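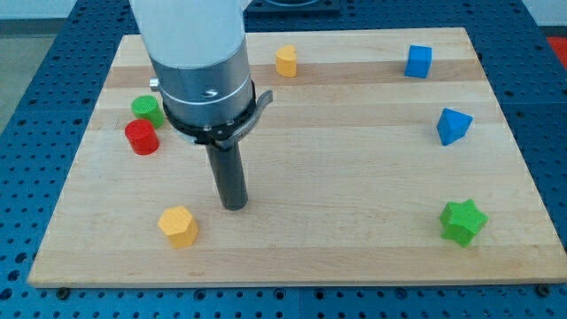
Plosine Push Kit, for recording tabletop demos. Straight rod tip, collar mount, wood board, block set, logging software. You steer the arm, it saves joint positions and video together, 17 samples a second. Good for push-to-target and language-labeled tasks ("move the red cylinder away from the green one"). Shapes repeat in differnt colors on purpose, so a blue cube and a blue triangle both turn up and the label has to say which. Board sits flat on a perforated table, no clamps needed for light pushing.

Ships in 2 boxes from Burnanwood. Spare tips sold in packs of 4. Arm and table NOT included.

Episodes export per task, bad takes can be flaged at the time or later. Reset prompt every 6 episodes, can be turned off.

Lead time: back in stock April. Bulk orders and odd collar sizes, ask for Mervyn Mapplebeck.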